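Zelstead site, bench 2 -- bottle rack restock cell
Walk-round checklist w/ comments, June 2025
Arm: Rulow, wrist camera, two-finger gripper
Question from mgmt again: can it run the restock chore alone yet? See end.

1. E-stop reachable from both sides of bench
OK. Tested, arm drops out clean.

2. Guarding / floor tape
OK. Tape lifting at one corner, re-stick before September audit.

3. Speed limit set for shared work
OK. Somebody had it in "fast" last visit. Lock the setting pls.

4. Gripper finger pads and fasteners
OK, torque marks line up. Pads wearing, order spares from Katayama.

5. Barcode step (Netum hand scanner)
Partial. Reads fine when a person holds the bottle. Arm turns the label away half the time and then just waits. Not a hazard, just slow.

6. Pick trial, 30 bottles, mixed sizes
FAIL. 5 dropped, all small ones. Big caps no trouble. Anyone tidying a kitchen shelf would beat it with one hand. Still -- no crushed bottles, better than last time.

7. Work area clear, rack stable, loads lying flat
OK with comments. Clear tiered rack, bottles on their sides, orange ones with white caps up top, the two little pink-cap ones on the lowest tier. Clear acrylic throws reflections, check depth readings there. Thin black cable hanging in a loop past the far edge of the table, tie it up. Table surface has a few scuffs, leave it. 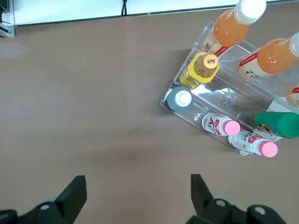
8. Staff briefed on hand-back
Not done. Two new people on shift havent seen the restart steps. Do before next run.

Result: supervised use only. Person stays within reach of the stop. Not ready to be left with the chore, recheck after new pads fited and item 6 repeated, same 30.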